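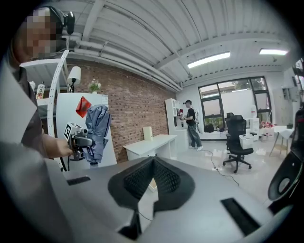

The Rewi goalkeeper gloves from Skandik came to me in December, and I have used them for a full season with my amateur team, Jorbridge. The palm is soft and holds the ball well on dry grass. Good grip for me is a matter of surface, like the fine grid pattern on the black V-shaped piece at the front, and the Rewi palm has a similar small texture on all fingers. After 3 months the thumb was a little worn – not more than on my old pair.

In rain they are weaker. At the away game in Brallunum I dropped two easy crosses, and a towel helped only for some minutes.

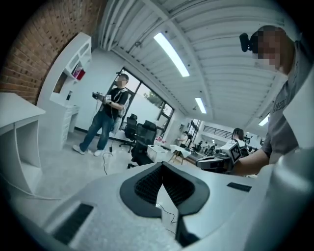 The fit is narrow, so I advise one size bigger. The strap is long and stays closed the whole match. I play and train in a gray T-shirt with short sleeves, the same sort as the man has on, and the cuff sits well on the bare wrist. My score is 4 out of 5.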